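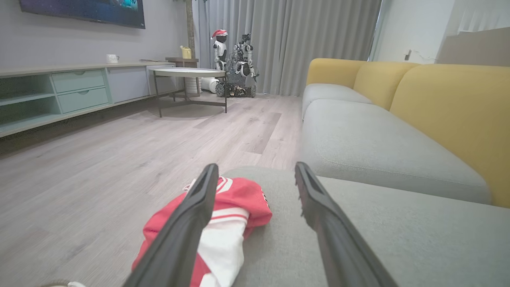
Uma peça vermelha e branca no sofá cinza da sala.

Relatório de andamento ao Fundo Indano - Oficina de Conserto de Roupas de Plemthorpe
5 de dezembro de 2023
Redação: Hye-jin Yeo, coordenação da oficina

Prezado Dae-han Geum,

Escrevo com muita alegria! O segundo trimestre do projeto fechou melhor do que eu tinha coragem de prever quando assinamos o termo, e boa parte deste relatório é para contar como chegamos lá (com os tropeços incluídos, porque houve alguns).

Peças consertadas

A meta do período eram 400 peças consertadas e devolvidas aos donos, e batemos a meta na penúltima semana. A maior parte foi de barras, zíperes e cotovelos puídos, mas apareceu de tudo: forro de casaco, alça de mochila, uma toalha de mesa bordada que levou três tardes. Os zíperes continuam sendo o gargalo. Compramos cursores em dois tamanhos e deveríamos ter comprado em quatro - já corrigimos no pedido novo, que sai da mesma rubrica de material.

As malhas grossas de inverno começaram a chegar mais cedo do que no ano passado. A-yeong Han reorganizou a fila de atendimento por tipo de tecido, e a diferença foi enorme: quem está na máquina reta não precisa mais parar para trocar agulha a cada peça. O tempo médio entre a entrega e a retirada caiu de três semanas para duas. 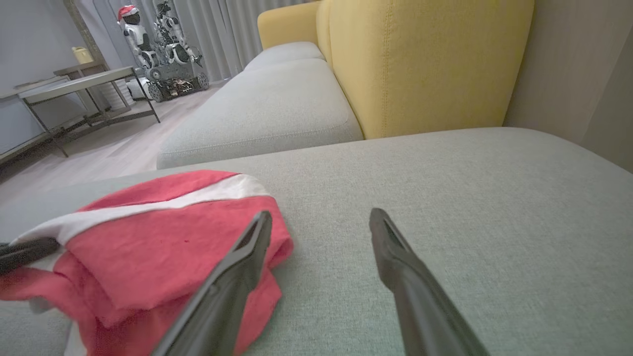 Tempo de leitura: 3 min

Cursos

Tivemos 80 inscritos nas turmas de costura básica, distribuídos entre manhã e noite. A turma da noite lotou em poucos dias e abrimos lista de espera. Bit-na Baek refez a apostila inteira, agora com os pontos à mão antes da máquina, e os alunos chegam à terceira aula já pregando botão com uma firmeza que dá gosto de ver. A turma da manhã teve mais faltas, sobretudo nas semanas de chuva. Vamos testar um horário um pouco mais tarde em janeiro.

O módulo de cerzido invisível, que no plano original era opcional, virou o mais pedido! Queremos incorporá-lo ao programa fixo. Isso não muda o orçamento, só a distribuição de horas entre instrutoras, e mando a tabela revisada junto com a prestação de contas.

Equipamento

As duas máquinas overloque adquiridas com a segunda parcela estão instaladas e em uso diário. Uma delas veio com a tensão do looper desregulada e ficou parada até a visita da assistência técnica, coberta pela garantia. O ferro a vapor antigo foi aposentado de vez e o substituto entrou na rubrica de reposição, dentro do limite combinado.

Ainda falta a mesa de corte. O fornecedor de Kunesov atrasou a entrega e propôs uma mesa menor pelo mesmo preço, proposta que recusamos. Dong-geon Jeon está negociando a nova data e pediu o compromisso por escrito. Enquanto isso, cortamos em duas mesas encostadas, com um feltro por cima para disfarçar o degrau.

Parcerias

O café Bite passou a receber peças no balcão, em sacos etiquetados, e isso trouxe gente do outro lado do bairro que nunca tinha vindo até nós. As etiquetas de papel se soltam com facilidade e vamos passar para as de tecido, costuradas no próprio saco.

Dificuldades e pedido de ajuste

A linha de algodão subiu de preço duas vezes no período. Solicitamos autorização para remanejar o saldo da rubrica de divulgação para material de consumo, sem alteração do total aprovado. A divulgação tem andado quase sozinha, de boca em boca, e o saldo ali não fará falta.

Próximos passos

Em janeiro começa a turma de ajuste de roupas infantis e fazemos a revisão geral das máquinas. Também queremos abrir uma tarde por semana para quem já fez o curso vir costurar por conta própria, com uma instrutora por perto - a ideia partiu dos alunos e a equipe toda abraçou!

A prestação de contas detalhada, com notas fiscais, segue em arquivo separado. Fico à disposição para uma conversa ou uma visita, quando preferir.

Um abraço,
Hye-jin Yeo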